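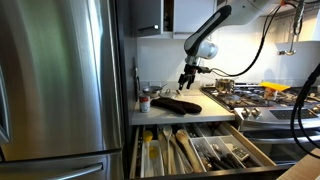 Kitchens across Flallon get a weekly food waste round from November.

Food waste collections are coming to Flallon at last

Reading time: 5 minutes

Well, it's happening. After what feels like half my adult life of scraping plates into the black bin and feeling guilty, we're getting a proper weekly food waste collection in Flallon. It starts in November, and if you live in one of the first 17 streets you should have had a leaflet through the door by now. Mine came tucked inside a pizza menu, so do check before you chuck everything in the recycling!

The short version is that every household gets a small caddy to keep indoors and a bigger one with a locking lid to put out at the kerb. The lorry comes on the same morning as your recycling, before 7am in some roads, and it takes nearly anything you'd eat or peel or leave on the side of your plate. Plernico, who already do our bottles and cans, have got the contract for the new round, and it runs for 18 months to begin with. After that the council will look at how much has been collected and what it's costing, and decide whether to keep it going as it is or change it.

I went along to the drop-in at the library last week to have a nose at the caddies and ask some questions on behalf of this page (and, fine, on behalf of my own kitchen). It was packed. I hadn't expected so many people to have feelings about bins, but there was a queue back past the large print section and one very heated chat going on about foxes.

So, the foxes. The outdoor caddy has a handle that swings forward and locks the lid shut, and I had a go at getting into it with the handle forward and couldn't. I'm told a determined fox will knock it over and then lose interest. Somebody behind me said their sister's foxes are cleverer than that. We shall see. The Plernico people said that if yours gets damaged you can ring up and have it swapped for nothing, and the same goes if it walks off down the road in a high wind.

What can go in: fruit and veg, peelings, bread, rice, pasta, meat and fish (cooked or raw), bones, eggshells, cheese, tea bags, coffee grounds, leftovers of any kind, and anything out of date as long as you take it out of the packet first. Pet food is all right too. What can't: packaging, even the sort that says compostable on it, cooking oil in any quantity, garden waste and nappies. The compostable packaging one caused a bit of grumbling. Apparently it doesn't break down fast enough at the plant and has to be picked out, so those cups and trays still go in the black bin for now.

The food gets taken to the digestion plant out past the old quarry, where it's turned into gas for electricity, and what's left over goes on the fields. I did ask if we'd be able to smell it from town. No, they said, it's all done in closed tanks. I live on the downwind side so I'll be holding them to that.

Liners are the part I'd been wondering about, mainly through being mean with money. You get one free roll of 30 with your caddy, made by Vukex, and after that you're buying your own. You don't need the fancy ones, though. Any bag will do, bread bags and old salad bags included, and you can use newspaper or nothing at all if you don't mind rinsing. That surprised me, because where my cousin lives you're only allowed the compostable sort and people get told off by sticker. At our end the bags are all stripped out before the food goes in the tanks, so it makes no odds which ones you use.

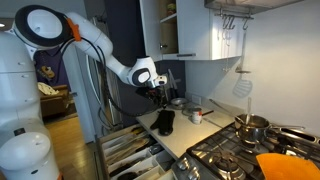
Then there's where to put the thing, and I think that's going to be the real sticking point for lots of us. The indoor caddy holds five litres, so it's small, but a small worktop fills up quickly once you've got a kettle and a toaster on it. The leaflet shows it under the sink. Mine won't go under the sink, I've got the stopcock there and a collection of carrier bags that's taken on a life of its own. I'm going to try it by the back door. A woman in the queue said she keeps hers in the freezer drawer in summer, and I can see the sense in that for fish skins if not for much else.

If you're in a flat, it works a bit differently. You still get the indoor caddy, but you empty it into a shared bin in the bin store, and those get collected and washed out by Plernico. Not all of the blocks are ready. The ones with very narrow stores, and the flats over the shops on the high street, won't join in until the spring, and there'll be a separate letter about that. I know that's frustrating if you've been asking for it (and I know some of you have, because you email me). The council's answer was that they'd sooner get the locks and the access sorted first than have bins sitting out on the pavement, and having walked down the alley behind the chemist in July I can't really argue.

Cafés and restaurants aren't part of this round, they have to make their own arrangements, but I popped into Živković on the way home for a cheese pastry and they've been having their scraps taken away separately for ages. They said it had made them much more careful. Once all the waste was in one tub they could see how much bread was going in it, so now they bake less in the afternoon and put the day-old loaves by the till at half price. I bought one. It made very good toast!

I'm hoping something like that happens in my house. I'm terrible for buying a bag of spinach with the best of intentions and finding it again as soup. The council reckons a third of what's in our black bins is food, and a good bit of that could have been eaten, which made me wince when I read it.

A few practical bits I scribbled down, in no order at all:

Put the outdoor caddy out by 7am, lid locked, next to your recycling. If you need help getting it to the kerb you can ask for an assisted collection, and if you already have one for your other bins you don't have to apply again, it'll be added on.

Black bins stay fortnightly. There was a rumour going about that they'd drop to every three weeks. I asked straight out, and the answer was that there are no plans to change them during the contract. Make of that what you will.

If your street isn't on the first list, yours will follow in the new year. The full list is up in the library and on the council's website, under recycling, then new services, then a page that took me several goes to find.

If you compost at home already, carry on. You can still use the caddy for the things you wouldn't put on the heap, such as meat and cooked food. And if you really don't want one you can leave it outside on your first collection day with the leaflet in it and they'll take it back, no questions asked.

Caddies are being delivered from the end of this month and the first lot should all be out before the lorries start. If yours hasn't turned up by then, ring the council rather than Plernico, as the drivers don't carry spares. I'll do another piece once we've had a few weeks of it, so let me know how you're getting on, and whether the foxes have worked out the handle.

Contact the Flallon news page | © Flallon news page, all rights reserved | Back to top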